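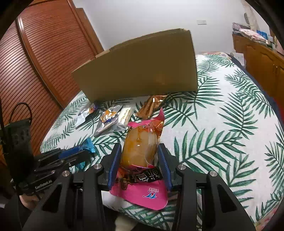
About Bastcombe

We collect hand demonstrations for robot learning. Small team, two offices, a lot of kitchens and bedrooms. Started in March in a back room in Illach, moved since, still unpacking.

What we do
People pick things up at home. Snacks, socks, cups, chargers. They do it with a hand-held gripper and we turn the recordings into training examples. Real homes, own furniture, own mess. No studio sets. Customers ask for studio sets sometimes, we say no.

Why small soft stuff
Wrappers crinkle, slide, shine. Models are bad at them. Boxes and blocks everyone has already. So our first big set, Ambrose, is mostly food packets and laundry. 726 household items on the list so far, and yes we take suggestions.

How it works
Collector signs up, gets a kit and a 16 page guide (shorter one coming). Sessions run up to 200 grasps. Pick, hold, put down, again. Failed grasps stay in, please dont delete them, we label those too. Every session gets checked by a person before it goes anywhere.

Steko
Our labeling tool. Built it for ourselves, now licensed to a few labs. Docs are behind, sorry. Ask if something is missing.

Privacy
No faces, no mail, no screens. If one slips thru we cut the clip. Collectors can pull a session any time before delivery.

Work with us
Collectors: sign-up reopens 4th April, evenings and weekends fine.
Labs: sample sets on request, tell us your gripper and file format.
Everything else, use the contact form. We answer most days.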